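October 24, 2025

Came in early to set out the garden corner before the others arrived, and I'm glad I did, because the morning went quickly after that. The yellow wallpaper with the roses and white vases has finally grown on me. Halima Kashindye chose it back in March and I grumbled about it for weeks -- I thought the green leaves would swallow everything on the table -- but with the gray marble top it looks cheerful, and I have told her so.

The snacks are in the dark blue square tray for now, all heaped up, and a few of the packets lie over the rim. I do like the green and orange wrappers together. Wiesława would rather have them in neat rows (she is probably right, she usually is!), so let's try both and keep whichever is quicker to reset.

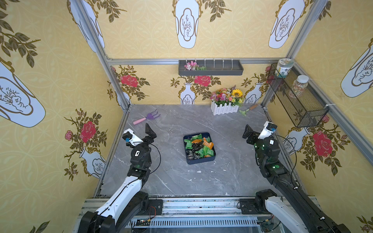 The picket-fence planter is going to stay at the back right, I think, with the sunflower and the rest of the artificial flowers left as they are. I'd like the little trowel with the green blade kept beside it. The purple and pink hand rake is still over on the left, and I can't decide if it wants to be nearer the planter or if it's nicer having something on that side too. Halima, please tell me what you think.

Still to do: ask Wiesława Tomaszewski about the next snack order, and write the layout into the Gellano binder before I forget it.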